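Wukimcombe gripper comparison – bowl set

Episodes recorded while trying two grippers on the same arm, June 2025. Collected by Mei-kuen Hung, labels checked by Anikó Pálfi.

Contents

The set holds 311 episodes. Each one has the video from a fixed camera, joint positions, the gripper command and a short text label. The grippers are listed in the metadata as drivov and vutura. Both were run with the same controller settings, apart from closing force, which is stored per episode in grip.csv.

Small items are moved in or out of a bowl. Fast moves blur the arm badly in the video, so use the joint log for timing.
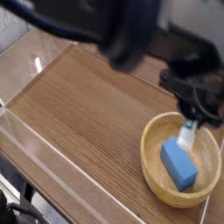
Can the two grippers be compared directly on closing force?
Only within one gripper. The force column holds the raw command value, from 0 up to 2000, and the two makers scale it differently. We have not measured the real force at the fingertips.

Known problems

In 17 episodes the joint log starts late. They are marked late_log and are left out of the default split.

The success label was given by hand from the video. Where the arm hid the item at the end, the label is "unclear" – please don't count these as failures.

Planned

A second release in September should add the Ní Bhriain controller with the same tasks. Episode numbers in this release will stay as they are.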